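Print this page | E-mail this page

Clutach publishes code of practice for robot arms in kitchens and break areas

Trondolley, April 30, 2022 – Clutach has published a code of practice for people who set up and run robot arms in kitchens, tea points and staff break areas. The Lerna Code can be downloaded free of charge and takes effect in June.

The code is written for small teams. It deals with arms fixed beside a normal worktop and used to handle everyday things such as cups, mugs, packets and coffee pods. It does not deal with factory cells, mobile robots or arms that serve food to the public.

Clutach began work on the text after members said they were using guidance meant for workshops. That guidance assumes a fixed bench, one kind of part and a marked floor. A kitchen worktop has small light objects on it, a sink close by, sockets on the wall and people who want to use it for something else.

A draft was sent to roughly 100 organisations and drew 146 comments. Most were about three matters: where cables run, what may be left on the worktop, and who is allowed to restart an arm after a stop. All three sections were rewritten as a result. The section on cleaning was also made longer. 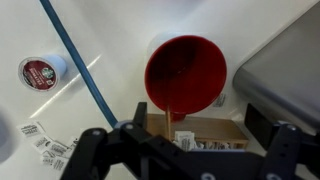
Gripper at a worktop with a coffee pod, cups, sugar packets and a wooden caddy.

The section on small items asks teams to write a list of every kind of object the arm will be asked to pick up, and to keep that list next to the work instructions. Paper packets, stirrers and pods are named in the code as items to be listed separately. They are light and thin, and they are easily trapped under gripper fingers or pushed off the worktop. Anything not on the list should be treated as outside the task, and the operator should stop the arm before moving it.

Cups are to be handled empty until the task has been signed off by a second person. Hot drinks may be made on the same worktop only when the arm is stopped and its brakes are on. A team that wants to work with hot liquids has to write a separate risk assessment, and the code includes a blank form for this in Annex B.

Speed is limited as well. While a task is being set up or changed, the tip of the gripper should move at no more than 125 millimetres per second. Higher speeds may be used later if the risk assessment allows for them. Clutach had first proposed a single limit for all work but dropped it after the consultation.
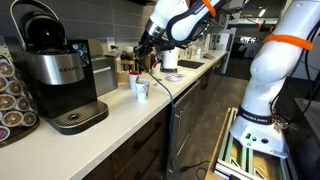
Clutach Standards and Safe Practice Team

Where two arms share a worktop, the code treats them as one installation. Stopping one must stop the other, and a restart needs a person standing where both arms can be seen. The team must decide which arm may enter the shared part of the worktop and write this down before the first run. Leaving the decision to the software alone does not meet the code.

Stands and frames should be checked for movement at the start of each working day. The check is done by hand with the power off. Bolts that have been tightened are to be noted in the log, with the initials of the person who did it. Logs are kept for 30 days and then filed with the installation record.

Cables drew more comments than any other subject. The final text says that cables on the floor should be covered or kept out of the walking route, and that a cable which hangs over the front of a worktop should be secured so that a passing person cannot catch it. Gripper cables need enough slack for the full reach of the arm. They should be checked over that full reach, slowly, each time the gripper is changed. Mains leads to kitchen appliances are to be included in the drawing of the installation.

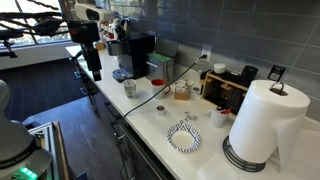 Appliances are covered in the same way. A coffee machine, toaster or kettle within reach of an arm counts as part of the installation for as long as the arm has power. It must carry its normal electrical test label, and it should be unplugged during set-up unless the task needs it. Metal items that are not part of the task should be put away, with special care taken near sockets.

Members asked for clear wording on shared use, and the code now has a page on it. A kitchen may go back to ordinary use between sessions if the arms are parked and isolated and the worktop has been wiped down. Cups and plates used in robot tasks should be stored apart from those people eat and drink from. A notice giving the hours of robot work should be put up at each entrance to the room.

"We wanted a text that a team of four could read in one sitting and follow the next morning," said a spokesperson for Clutach. "Some members wanted more detail on software and some wanted less. We have kept that section short for now and will look at it again when people have used the code for a while."

The draft was tried out by Bermúdez, a testing firm that works with several Clutach members. Its staff followed the daily checks and reported which ones were unclear or took too long. Two checks were merged after its report, and the order of the start-up list was changed – the emergency stop test now comes first.

The code is voluntary. Teams that already follow a stricter procedure should keep to it, and nothing in the text replaces the law or the instructions of the arm's maker. Teams that adopt the code are asked to tell Clutach, so that they can be sent corrections.

Printed copies of the Lerna Code, including the annexes and log sheets, can be ordered from the Clutach office in Trondolley. Comments on the first edition can be sent to the same office at any time.

ENDS

Share (30) | Comments (0)
Print this page | E-mail this page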